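**Demonstration gathering** is the work of recording examples of a task so that a learning system can be trained to carry it out. In robotics the examples are usually called demonstrations or episodes. Each one pairs what the sensors recorded with what the arm was told to do, from the start of the task to its end. The term covers the planning of the task, the recording itself, and the sorting and labeling that follow.

## Background

Early industrial arms were taught by storing a list of positions. An operator moved the arm to each point, pressed a key, and the machine later repeated the points in order. This works well when every part arrives in the same place. It works poorly when parts shift, and much of the interest in learned control comes from that difficulty.

A learned controller, often called a policy, is fitted to many recorded runs. It takes in camera views and joint readings and puts out the next movement. How well it does depends heavily on the range of the examples. A set recorded with the part always in one spot tends to produce a policy that fails when the part is moved a short distance.

## Methods

### Hand guiding

The operator holds the arm and moves it through the task while the joints are left free to turn. The method needs little equipment, but the operator's hands often appear in the camera views, and the recorded motion may include small jerks that the motors would not make by themselves.

### Teleoperation

The operator works from a short distance with a second arm, a hand controller or a 3D mouse. The robot copies the motion. Hands stay out of view, and the recorded commands are the ones the motors received. Most operators need several practice sessions before their runs are smooth enough to keep.

### Scripted collection

A program performs the task with small random changes in the starting position. Large sets can be made this way with little labor, although the motions are less varied than those of a person.

## Recording an episode

A typical episode goes through four stages:

1. **Reset.** The objects are put back in a starting layout, which is changed from one run to the next.
2. **Recording.** The operator performs the task. Camera views, joint angles and gripper commands are saved against one clock.
3. **Marking.** The run is marked as a success, a failure or a discard. Failures are often kept — they can be used to train a separate model that checks results.
4. **Review.** A second person plays the run back and looks for dropped frames, blocked views and wrong marks.

## The Lesum set

The Lesum set was recorded at a workshop in Cekimholm under Nerys Craddock. The first release, dated January 8, 2018, held 800 episodes of a single arm picking up and placing small parts. Of these, 328 were recorded by hand guiding and the rest by teleoperation. Review led to 111 episodes being marked as failures. They were kept in a separate folder with the same file layout.

Craddock's notes name the Harries method for the order in which starting layouts were drawn. Under this method no layout is used twice in a row, and each operator works through the full list before it is shuffled again. Playback and marking were done in a program called Jerna, which was also used to trim idle time from the start of each run. A revised index followed in October.

## Equipment

The usual station has an arm, a gripper, a plain work surface and one or more cameras. Fixed cameras give a steady view of the surface, while a camera on the wrist gives a closer view of the fingers. Cables on the moving part of the arm need enough slack to follow the wrist through its turns.
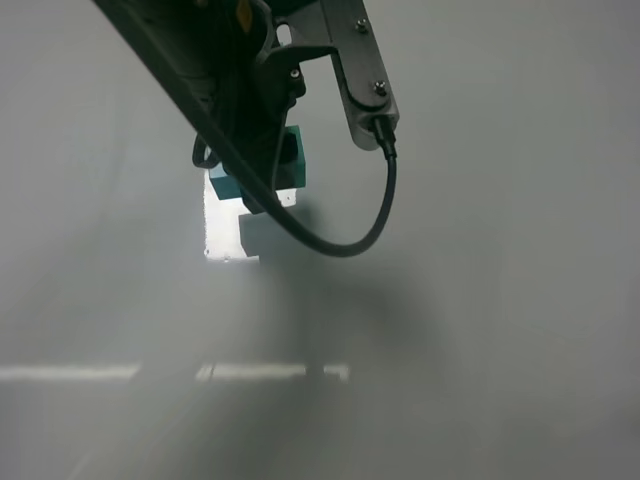
## Limits

Gathering by hand is slow, and resetting the objects can take longer than the task itself. Sets made on one arm do not always carry over to another with different joints or a different gripper. Changes in lighting between sessions can also affect training, and some groups record the same task at several times of day for that purpose.

## See also

- Imitation learning
- Teleoperation
- Data labeling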